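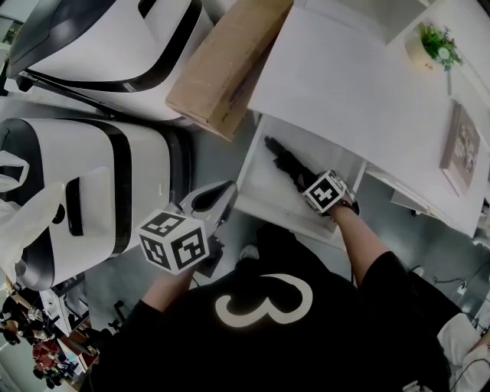
The project compared two ways of computing rolling volatility on daily price series: the built-in indicator in Preltix, a closed charting package, and a short R script written for this report. The input was one export from Preltix, saved as plain text and read into R without rounding. The script sits in a project folder called Cusley, with one subfolder per run, and raw exports are kept apart from results. No file in the raw folder was edited by hand.

## Data and method

The export held 186 daily closes for a single series, Etim. Log returns were taken first, then the standard deviation over a window of 22 returns. Missing closes were left as gaps – filling them forward adds zero returns and pulls the estimate down.

## Results

The R values and the Preltix values did not match on the first run. Preltix divides by n, while the `sd()` function in R divides by n – 1. After the script was changed to divide by n, the two series agreed to the last decimal in the export, except at two dates next to a gap. Preltix appears to shorten the window there, but the manual does not say so.

## Open points

- The Kusterach lab machine runs an older R version, and the script has not been tested on it.
- A window of 100 returns was planned but not run.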